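El fondo Narach

Saulius Vasiliauskas llegó a Caron en mayo con dos cámaras, una mochila y la dirección de una pensión escrita en el dorso de un billete de autobús. La editorial Wandale le había pagado la mitad por adelantado. Querían un libro de fotografías del barrio del Drovine, el que sube por la ladera detrás del puerto, y lo querían antes de que empezaran los derribos.

La dueña de la pensión le preguntó cuánto tiempo pensaba quedarse. Él dijo que quince noches. Ella le cobró diecinueve y le explicó que todos los que venían a hacer fotos se quedaban más de lo que decían. Saulius pagó sin discutir.

El primer día no sacó la cámara. Subió por la escalera principal, 149 peldaños hasta la fuente, y se sentó en el borde a recuperar el aliento. Un hombre que arreglaba una persiana le preguntó si era del ayuntamiento. Dijo que no. Una mujer le preguntó lo mismo desde una ventana, y volvió a decir que no. A las seis de la tarde bajó y cenó sopa en un bar donde la televisión estaba puesta sin sonido.

El segundo día hizo fotos de las puertas. Eran puertas pintadas muchas veces, con los números del censo escritos en tiza. Por la noche las miró en la pantalla del ordenador y le parecieron iguales a las puertas de otros libros que tenía en casa. Las borró casi todas.

El tercer día lo invitaron a entrar en una casa.

Fue la mujer de la ventana. Se llamaba Inés y vivía allí desde que se casó. Le puso café y le preguntó quién iba a comprar el libro. Saulius dijo que no lo sabía, que de eso se ocupaba la editorial.

- ¿Y cuánto cuesta?

- Cuarenta, creo. O cincuenta.

- Entonces aquí no lo va a comprar nadie - dijo ella, y le acercó el azúcar.

Le enseñó una caja de galletas llena de fotos. Estaban la boda, los hijos, una inundación, una procesión con el santo tapado con un plástico. En muchas aparecía un sello al dorso: Estudio Narach. Saulius preguntó quién era. Inés le dijo que Narach había tenido una tienda junto a la fuente y que había retratado al barrio entero durante toda su vida. Cobraba poco y a veces no cobraba. Cuando murió, el sobrino se llevó los negativos a un almacén del puerto.

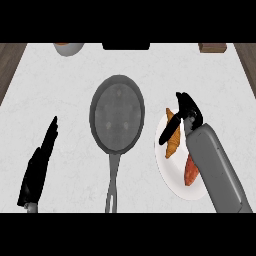

Última modificación de esta página: mayo, 18:40 h

Tardó cuatro días en encontrar al sobrino y dos más en convencerlo. El almacén olía a gasoil. Los negativos estaban en cajones de fruta, metidos en sobres de papel con el apellido de cada familia y el número de la casa. El sobrino dijo que había 4000 sobres y que nunca los había abierto. Los guardaba porque su madre se lo había pedido. Si alguien se los quitaba de en medio, le hacía un favor.

Saulius abrió un sobre cualquiera y puso la tira contra la bombilla. Una niña sentada en un escalón con un gallo en brazos. En la siguiente, la misma niña y el gallo en el suelo. En la tercera solo estaba el escalón.

Esa noche llamó a Wandale. La editora le escuchó hasta el final y luego le preguntó cuántas fotos suyas tenía hechas. Él dijo que once que sirvieran.

- Te contratamos a ti, Saulius.

- Ya lo sé.

- Un archivo es otra cosa. Hay que pagar derechos, hay que escanear. Y en la portada va tu nombre.

Él dijo que la portada se podía cambiar. Ella contestó que lo hablarían cuando volviera y colgó. Saulius se quedó un rato en la cama con los zapatos puestos. Por la ventana se oía a alguien cerrar un bar.

Por la mañana fue a casa de Inés y le pidió el favor de que lo acompañara. Subieron el primer cajón entre los dos, parando en cada rellano. Lo pusieron sobre la mesa de la cocina y ella fue leyendo los apellidos en voz alta. De unos decía que seguían allí, dos calles más arriba. De otros decía el nombre de una ciudad o el de un país. En algunos se callaba y pasaba al siguiente sobre.

Al mediodía había gente en la puerta. El hombre de la persiana quería saber si estaba el sobre de su padre. Estaba. Lo abrió allí mismo, de pie, y preguntó si se lo podía llevar. Saulius pensó en el contrato, en el sobrino y en la mitad del dinero que le faltaba por cobrar. Inés lo miraba.

- Déjeme copiarlo primero - dijo -. Mañana se lo subo.

El hombre le dio la mano y se fue con el sobre vacío, doblado en el bolsillo de la camisa. Saulius apartó la taza de café, colocó la cámara en el trípode apuntando hacia abajo y fotografió la primera tira. Después la segunda. Inés fue al almacén a buscar otro cajón con dos chicos del vecino.

La noche diecinueve bajó a decirle a la dueña de la pensión que necesitaba la habitación un mes más. Ella ya lo tenía apuntado.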